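4.2 Fluid condition and wear debris in the test fleet

Coolant and gear oil samples were pulled from vehicles at two depots, Dronow and Wadel. Same drain procedure at both. Warm engine, vehicle level, first splash thrown away, second splash kept. In total 131 vehicles gave at least one usable sample. Dronow runs mostly short trips with long idle times, Wadel mostly highway. This difference matters more than we expected going in, see below.

Coolant first. Concentration was read with a hand refractometer and again at the Virk lab. The two readings agreed well for the Wadel samples, less well for Dronow, where several reservoirs had been topped up with plain water over the winter and not logged. Those vehicles were kept in the data set but flagged. Freeze point on the flagged group was poor, corrosion inhibitor also low. Worth noting that all of them read between the MIN and MAX marks, so a driver doing the usual check would see nothing wrong.

Gear oil. Iron content rose with distance, as in earlier work, but not in a straight line. Low up to the first service, flat for a while, then climbing. The highest single sample came from a Dronow van at 1734 hours of engine time, with iron well above the rest and visible flakes on the drain plug magnet. We re-sampled it in June. Same result. Gearbox was then opened and the input bearing found pitted. No other vehicle was opened, so we can't say how many of the mid-range readings hide the same kind of wear.

Hours turned out to be the better predictor than miles, at least for Dronow. For Wadel there was hardly any diference between the two. Mixed fleets should probably log both. The Clilance reader used at the depots stores miles only, so hours had to be copied off the dash by hand, some entries missing.

Figure 7. Taped work surface with green conveyor.
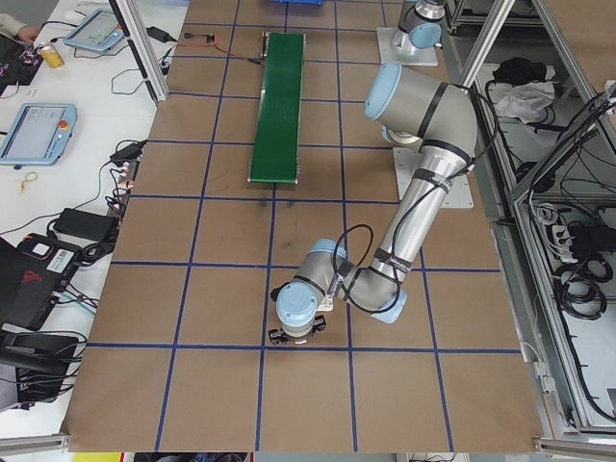
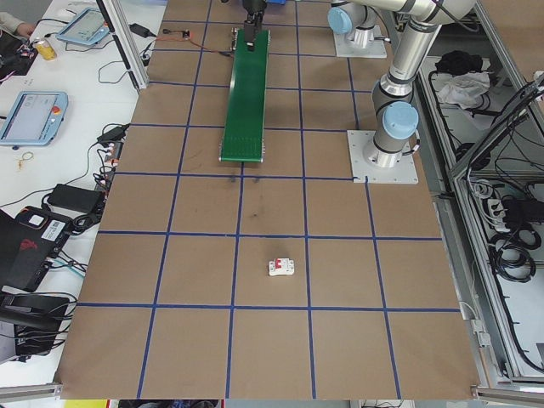 Sampling interval is the other open point. Current schedule at both depots is fixed by distance. Going by our data, an hour-based interval would bring the Dronow vans in sooner and leave Wadel about where it is now. Cost of that was not worked out here. Lab price per sample is small next to a gearbox, but vans off the road for half a day add up, and the depots see it that way too.

Limits. One winter only. Two depots, one oil grade. Samples taken by different people, and 55 of the bottles came back without a fill time on the label, so for these teh temperature at draining is unknown. Leaving them out moved the fitted slope slightly and did not change the ranking of hours over miles. Brake fluid moisture was measured on the same visits and is treated seperately in 4.3.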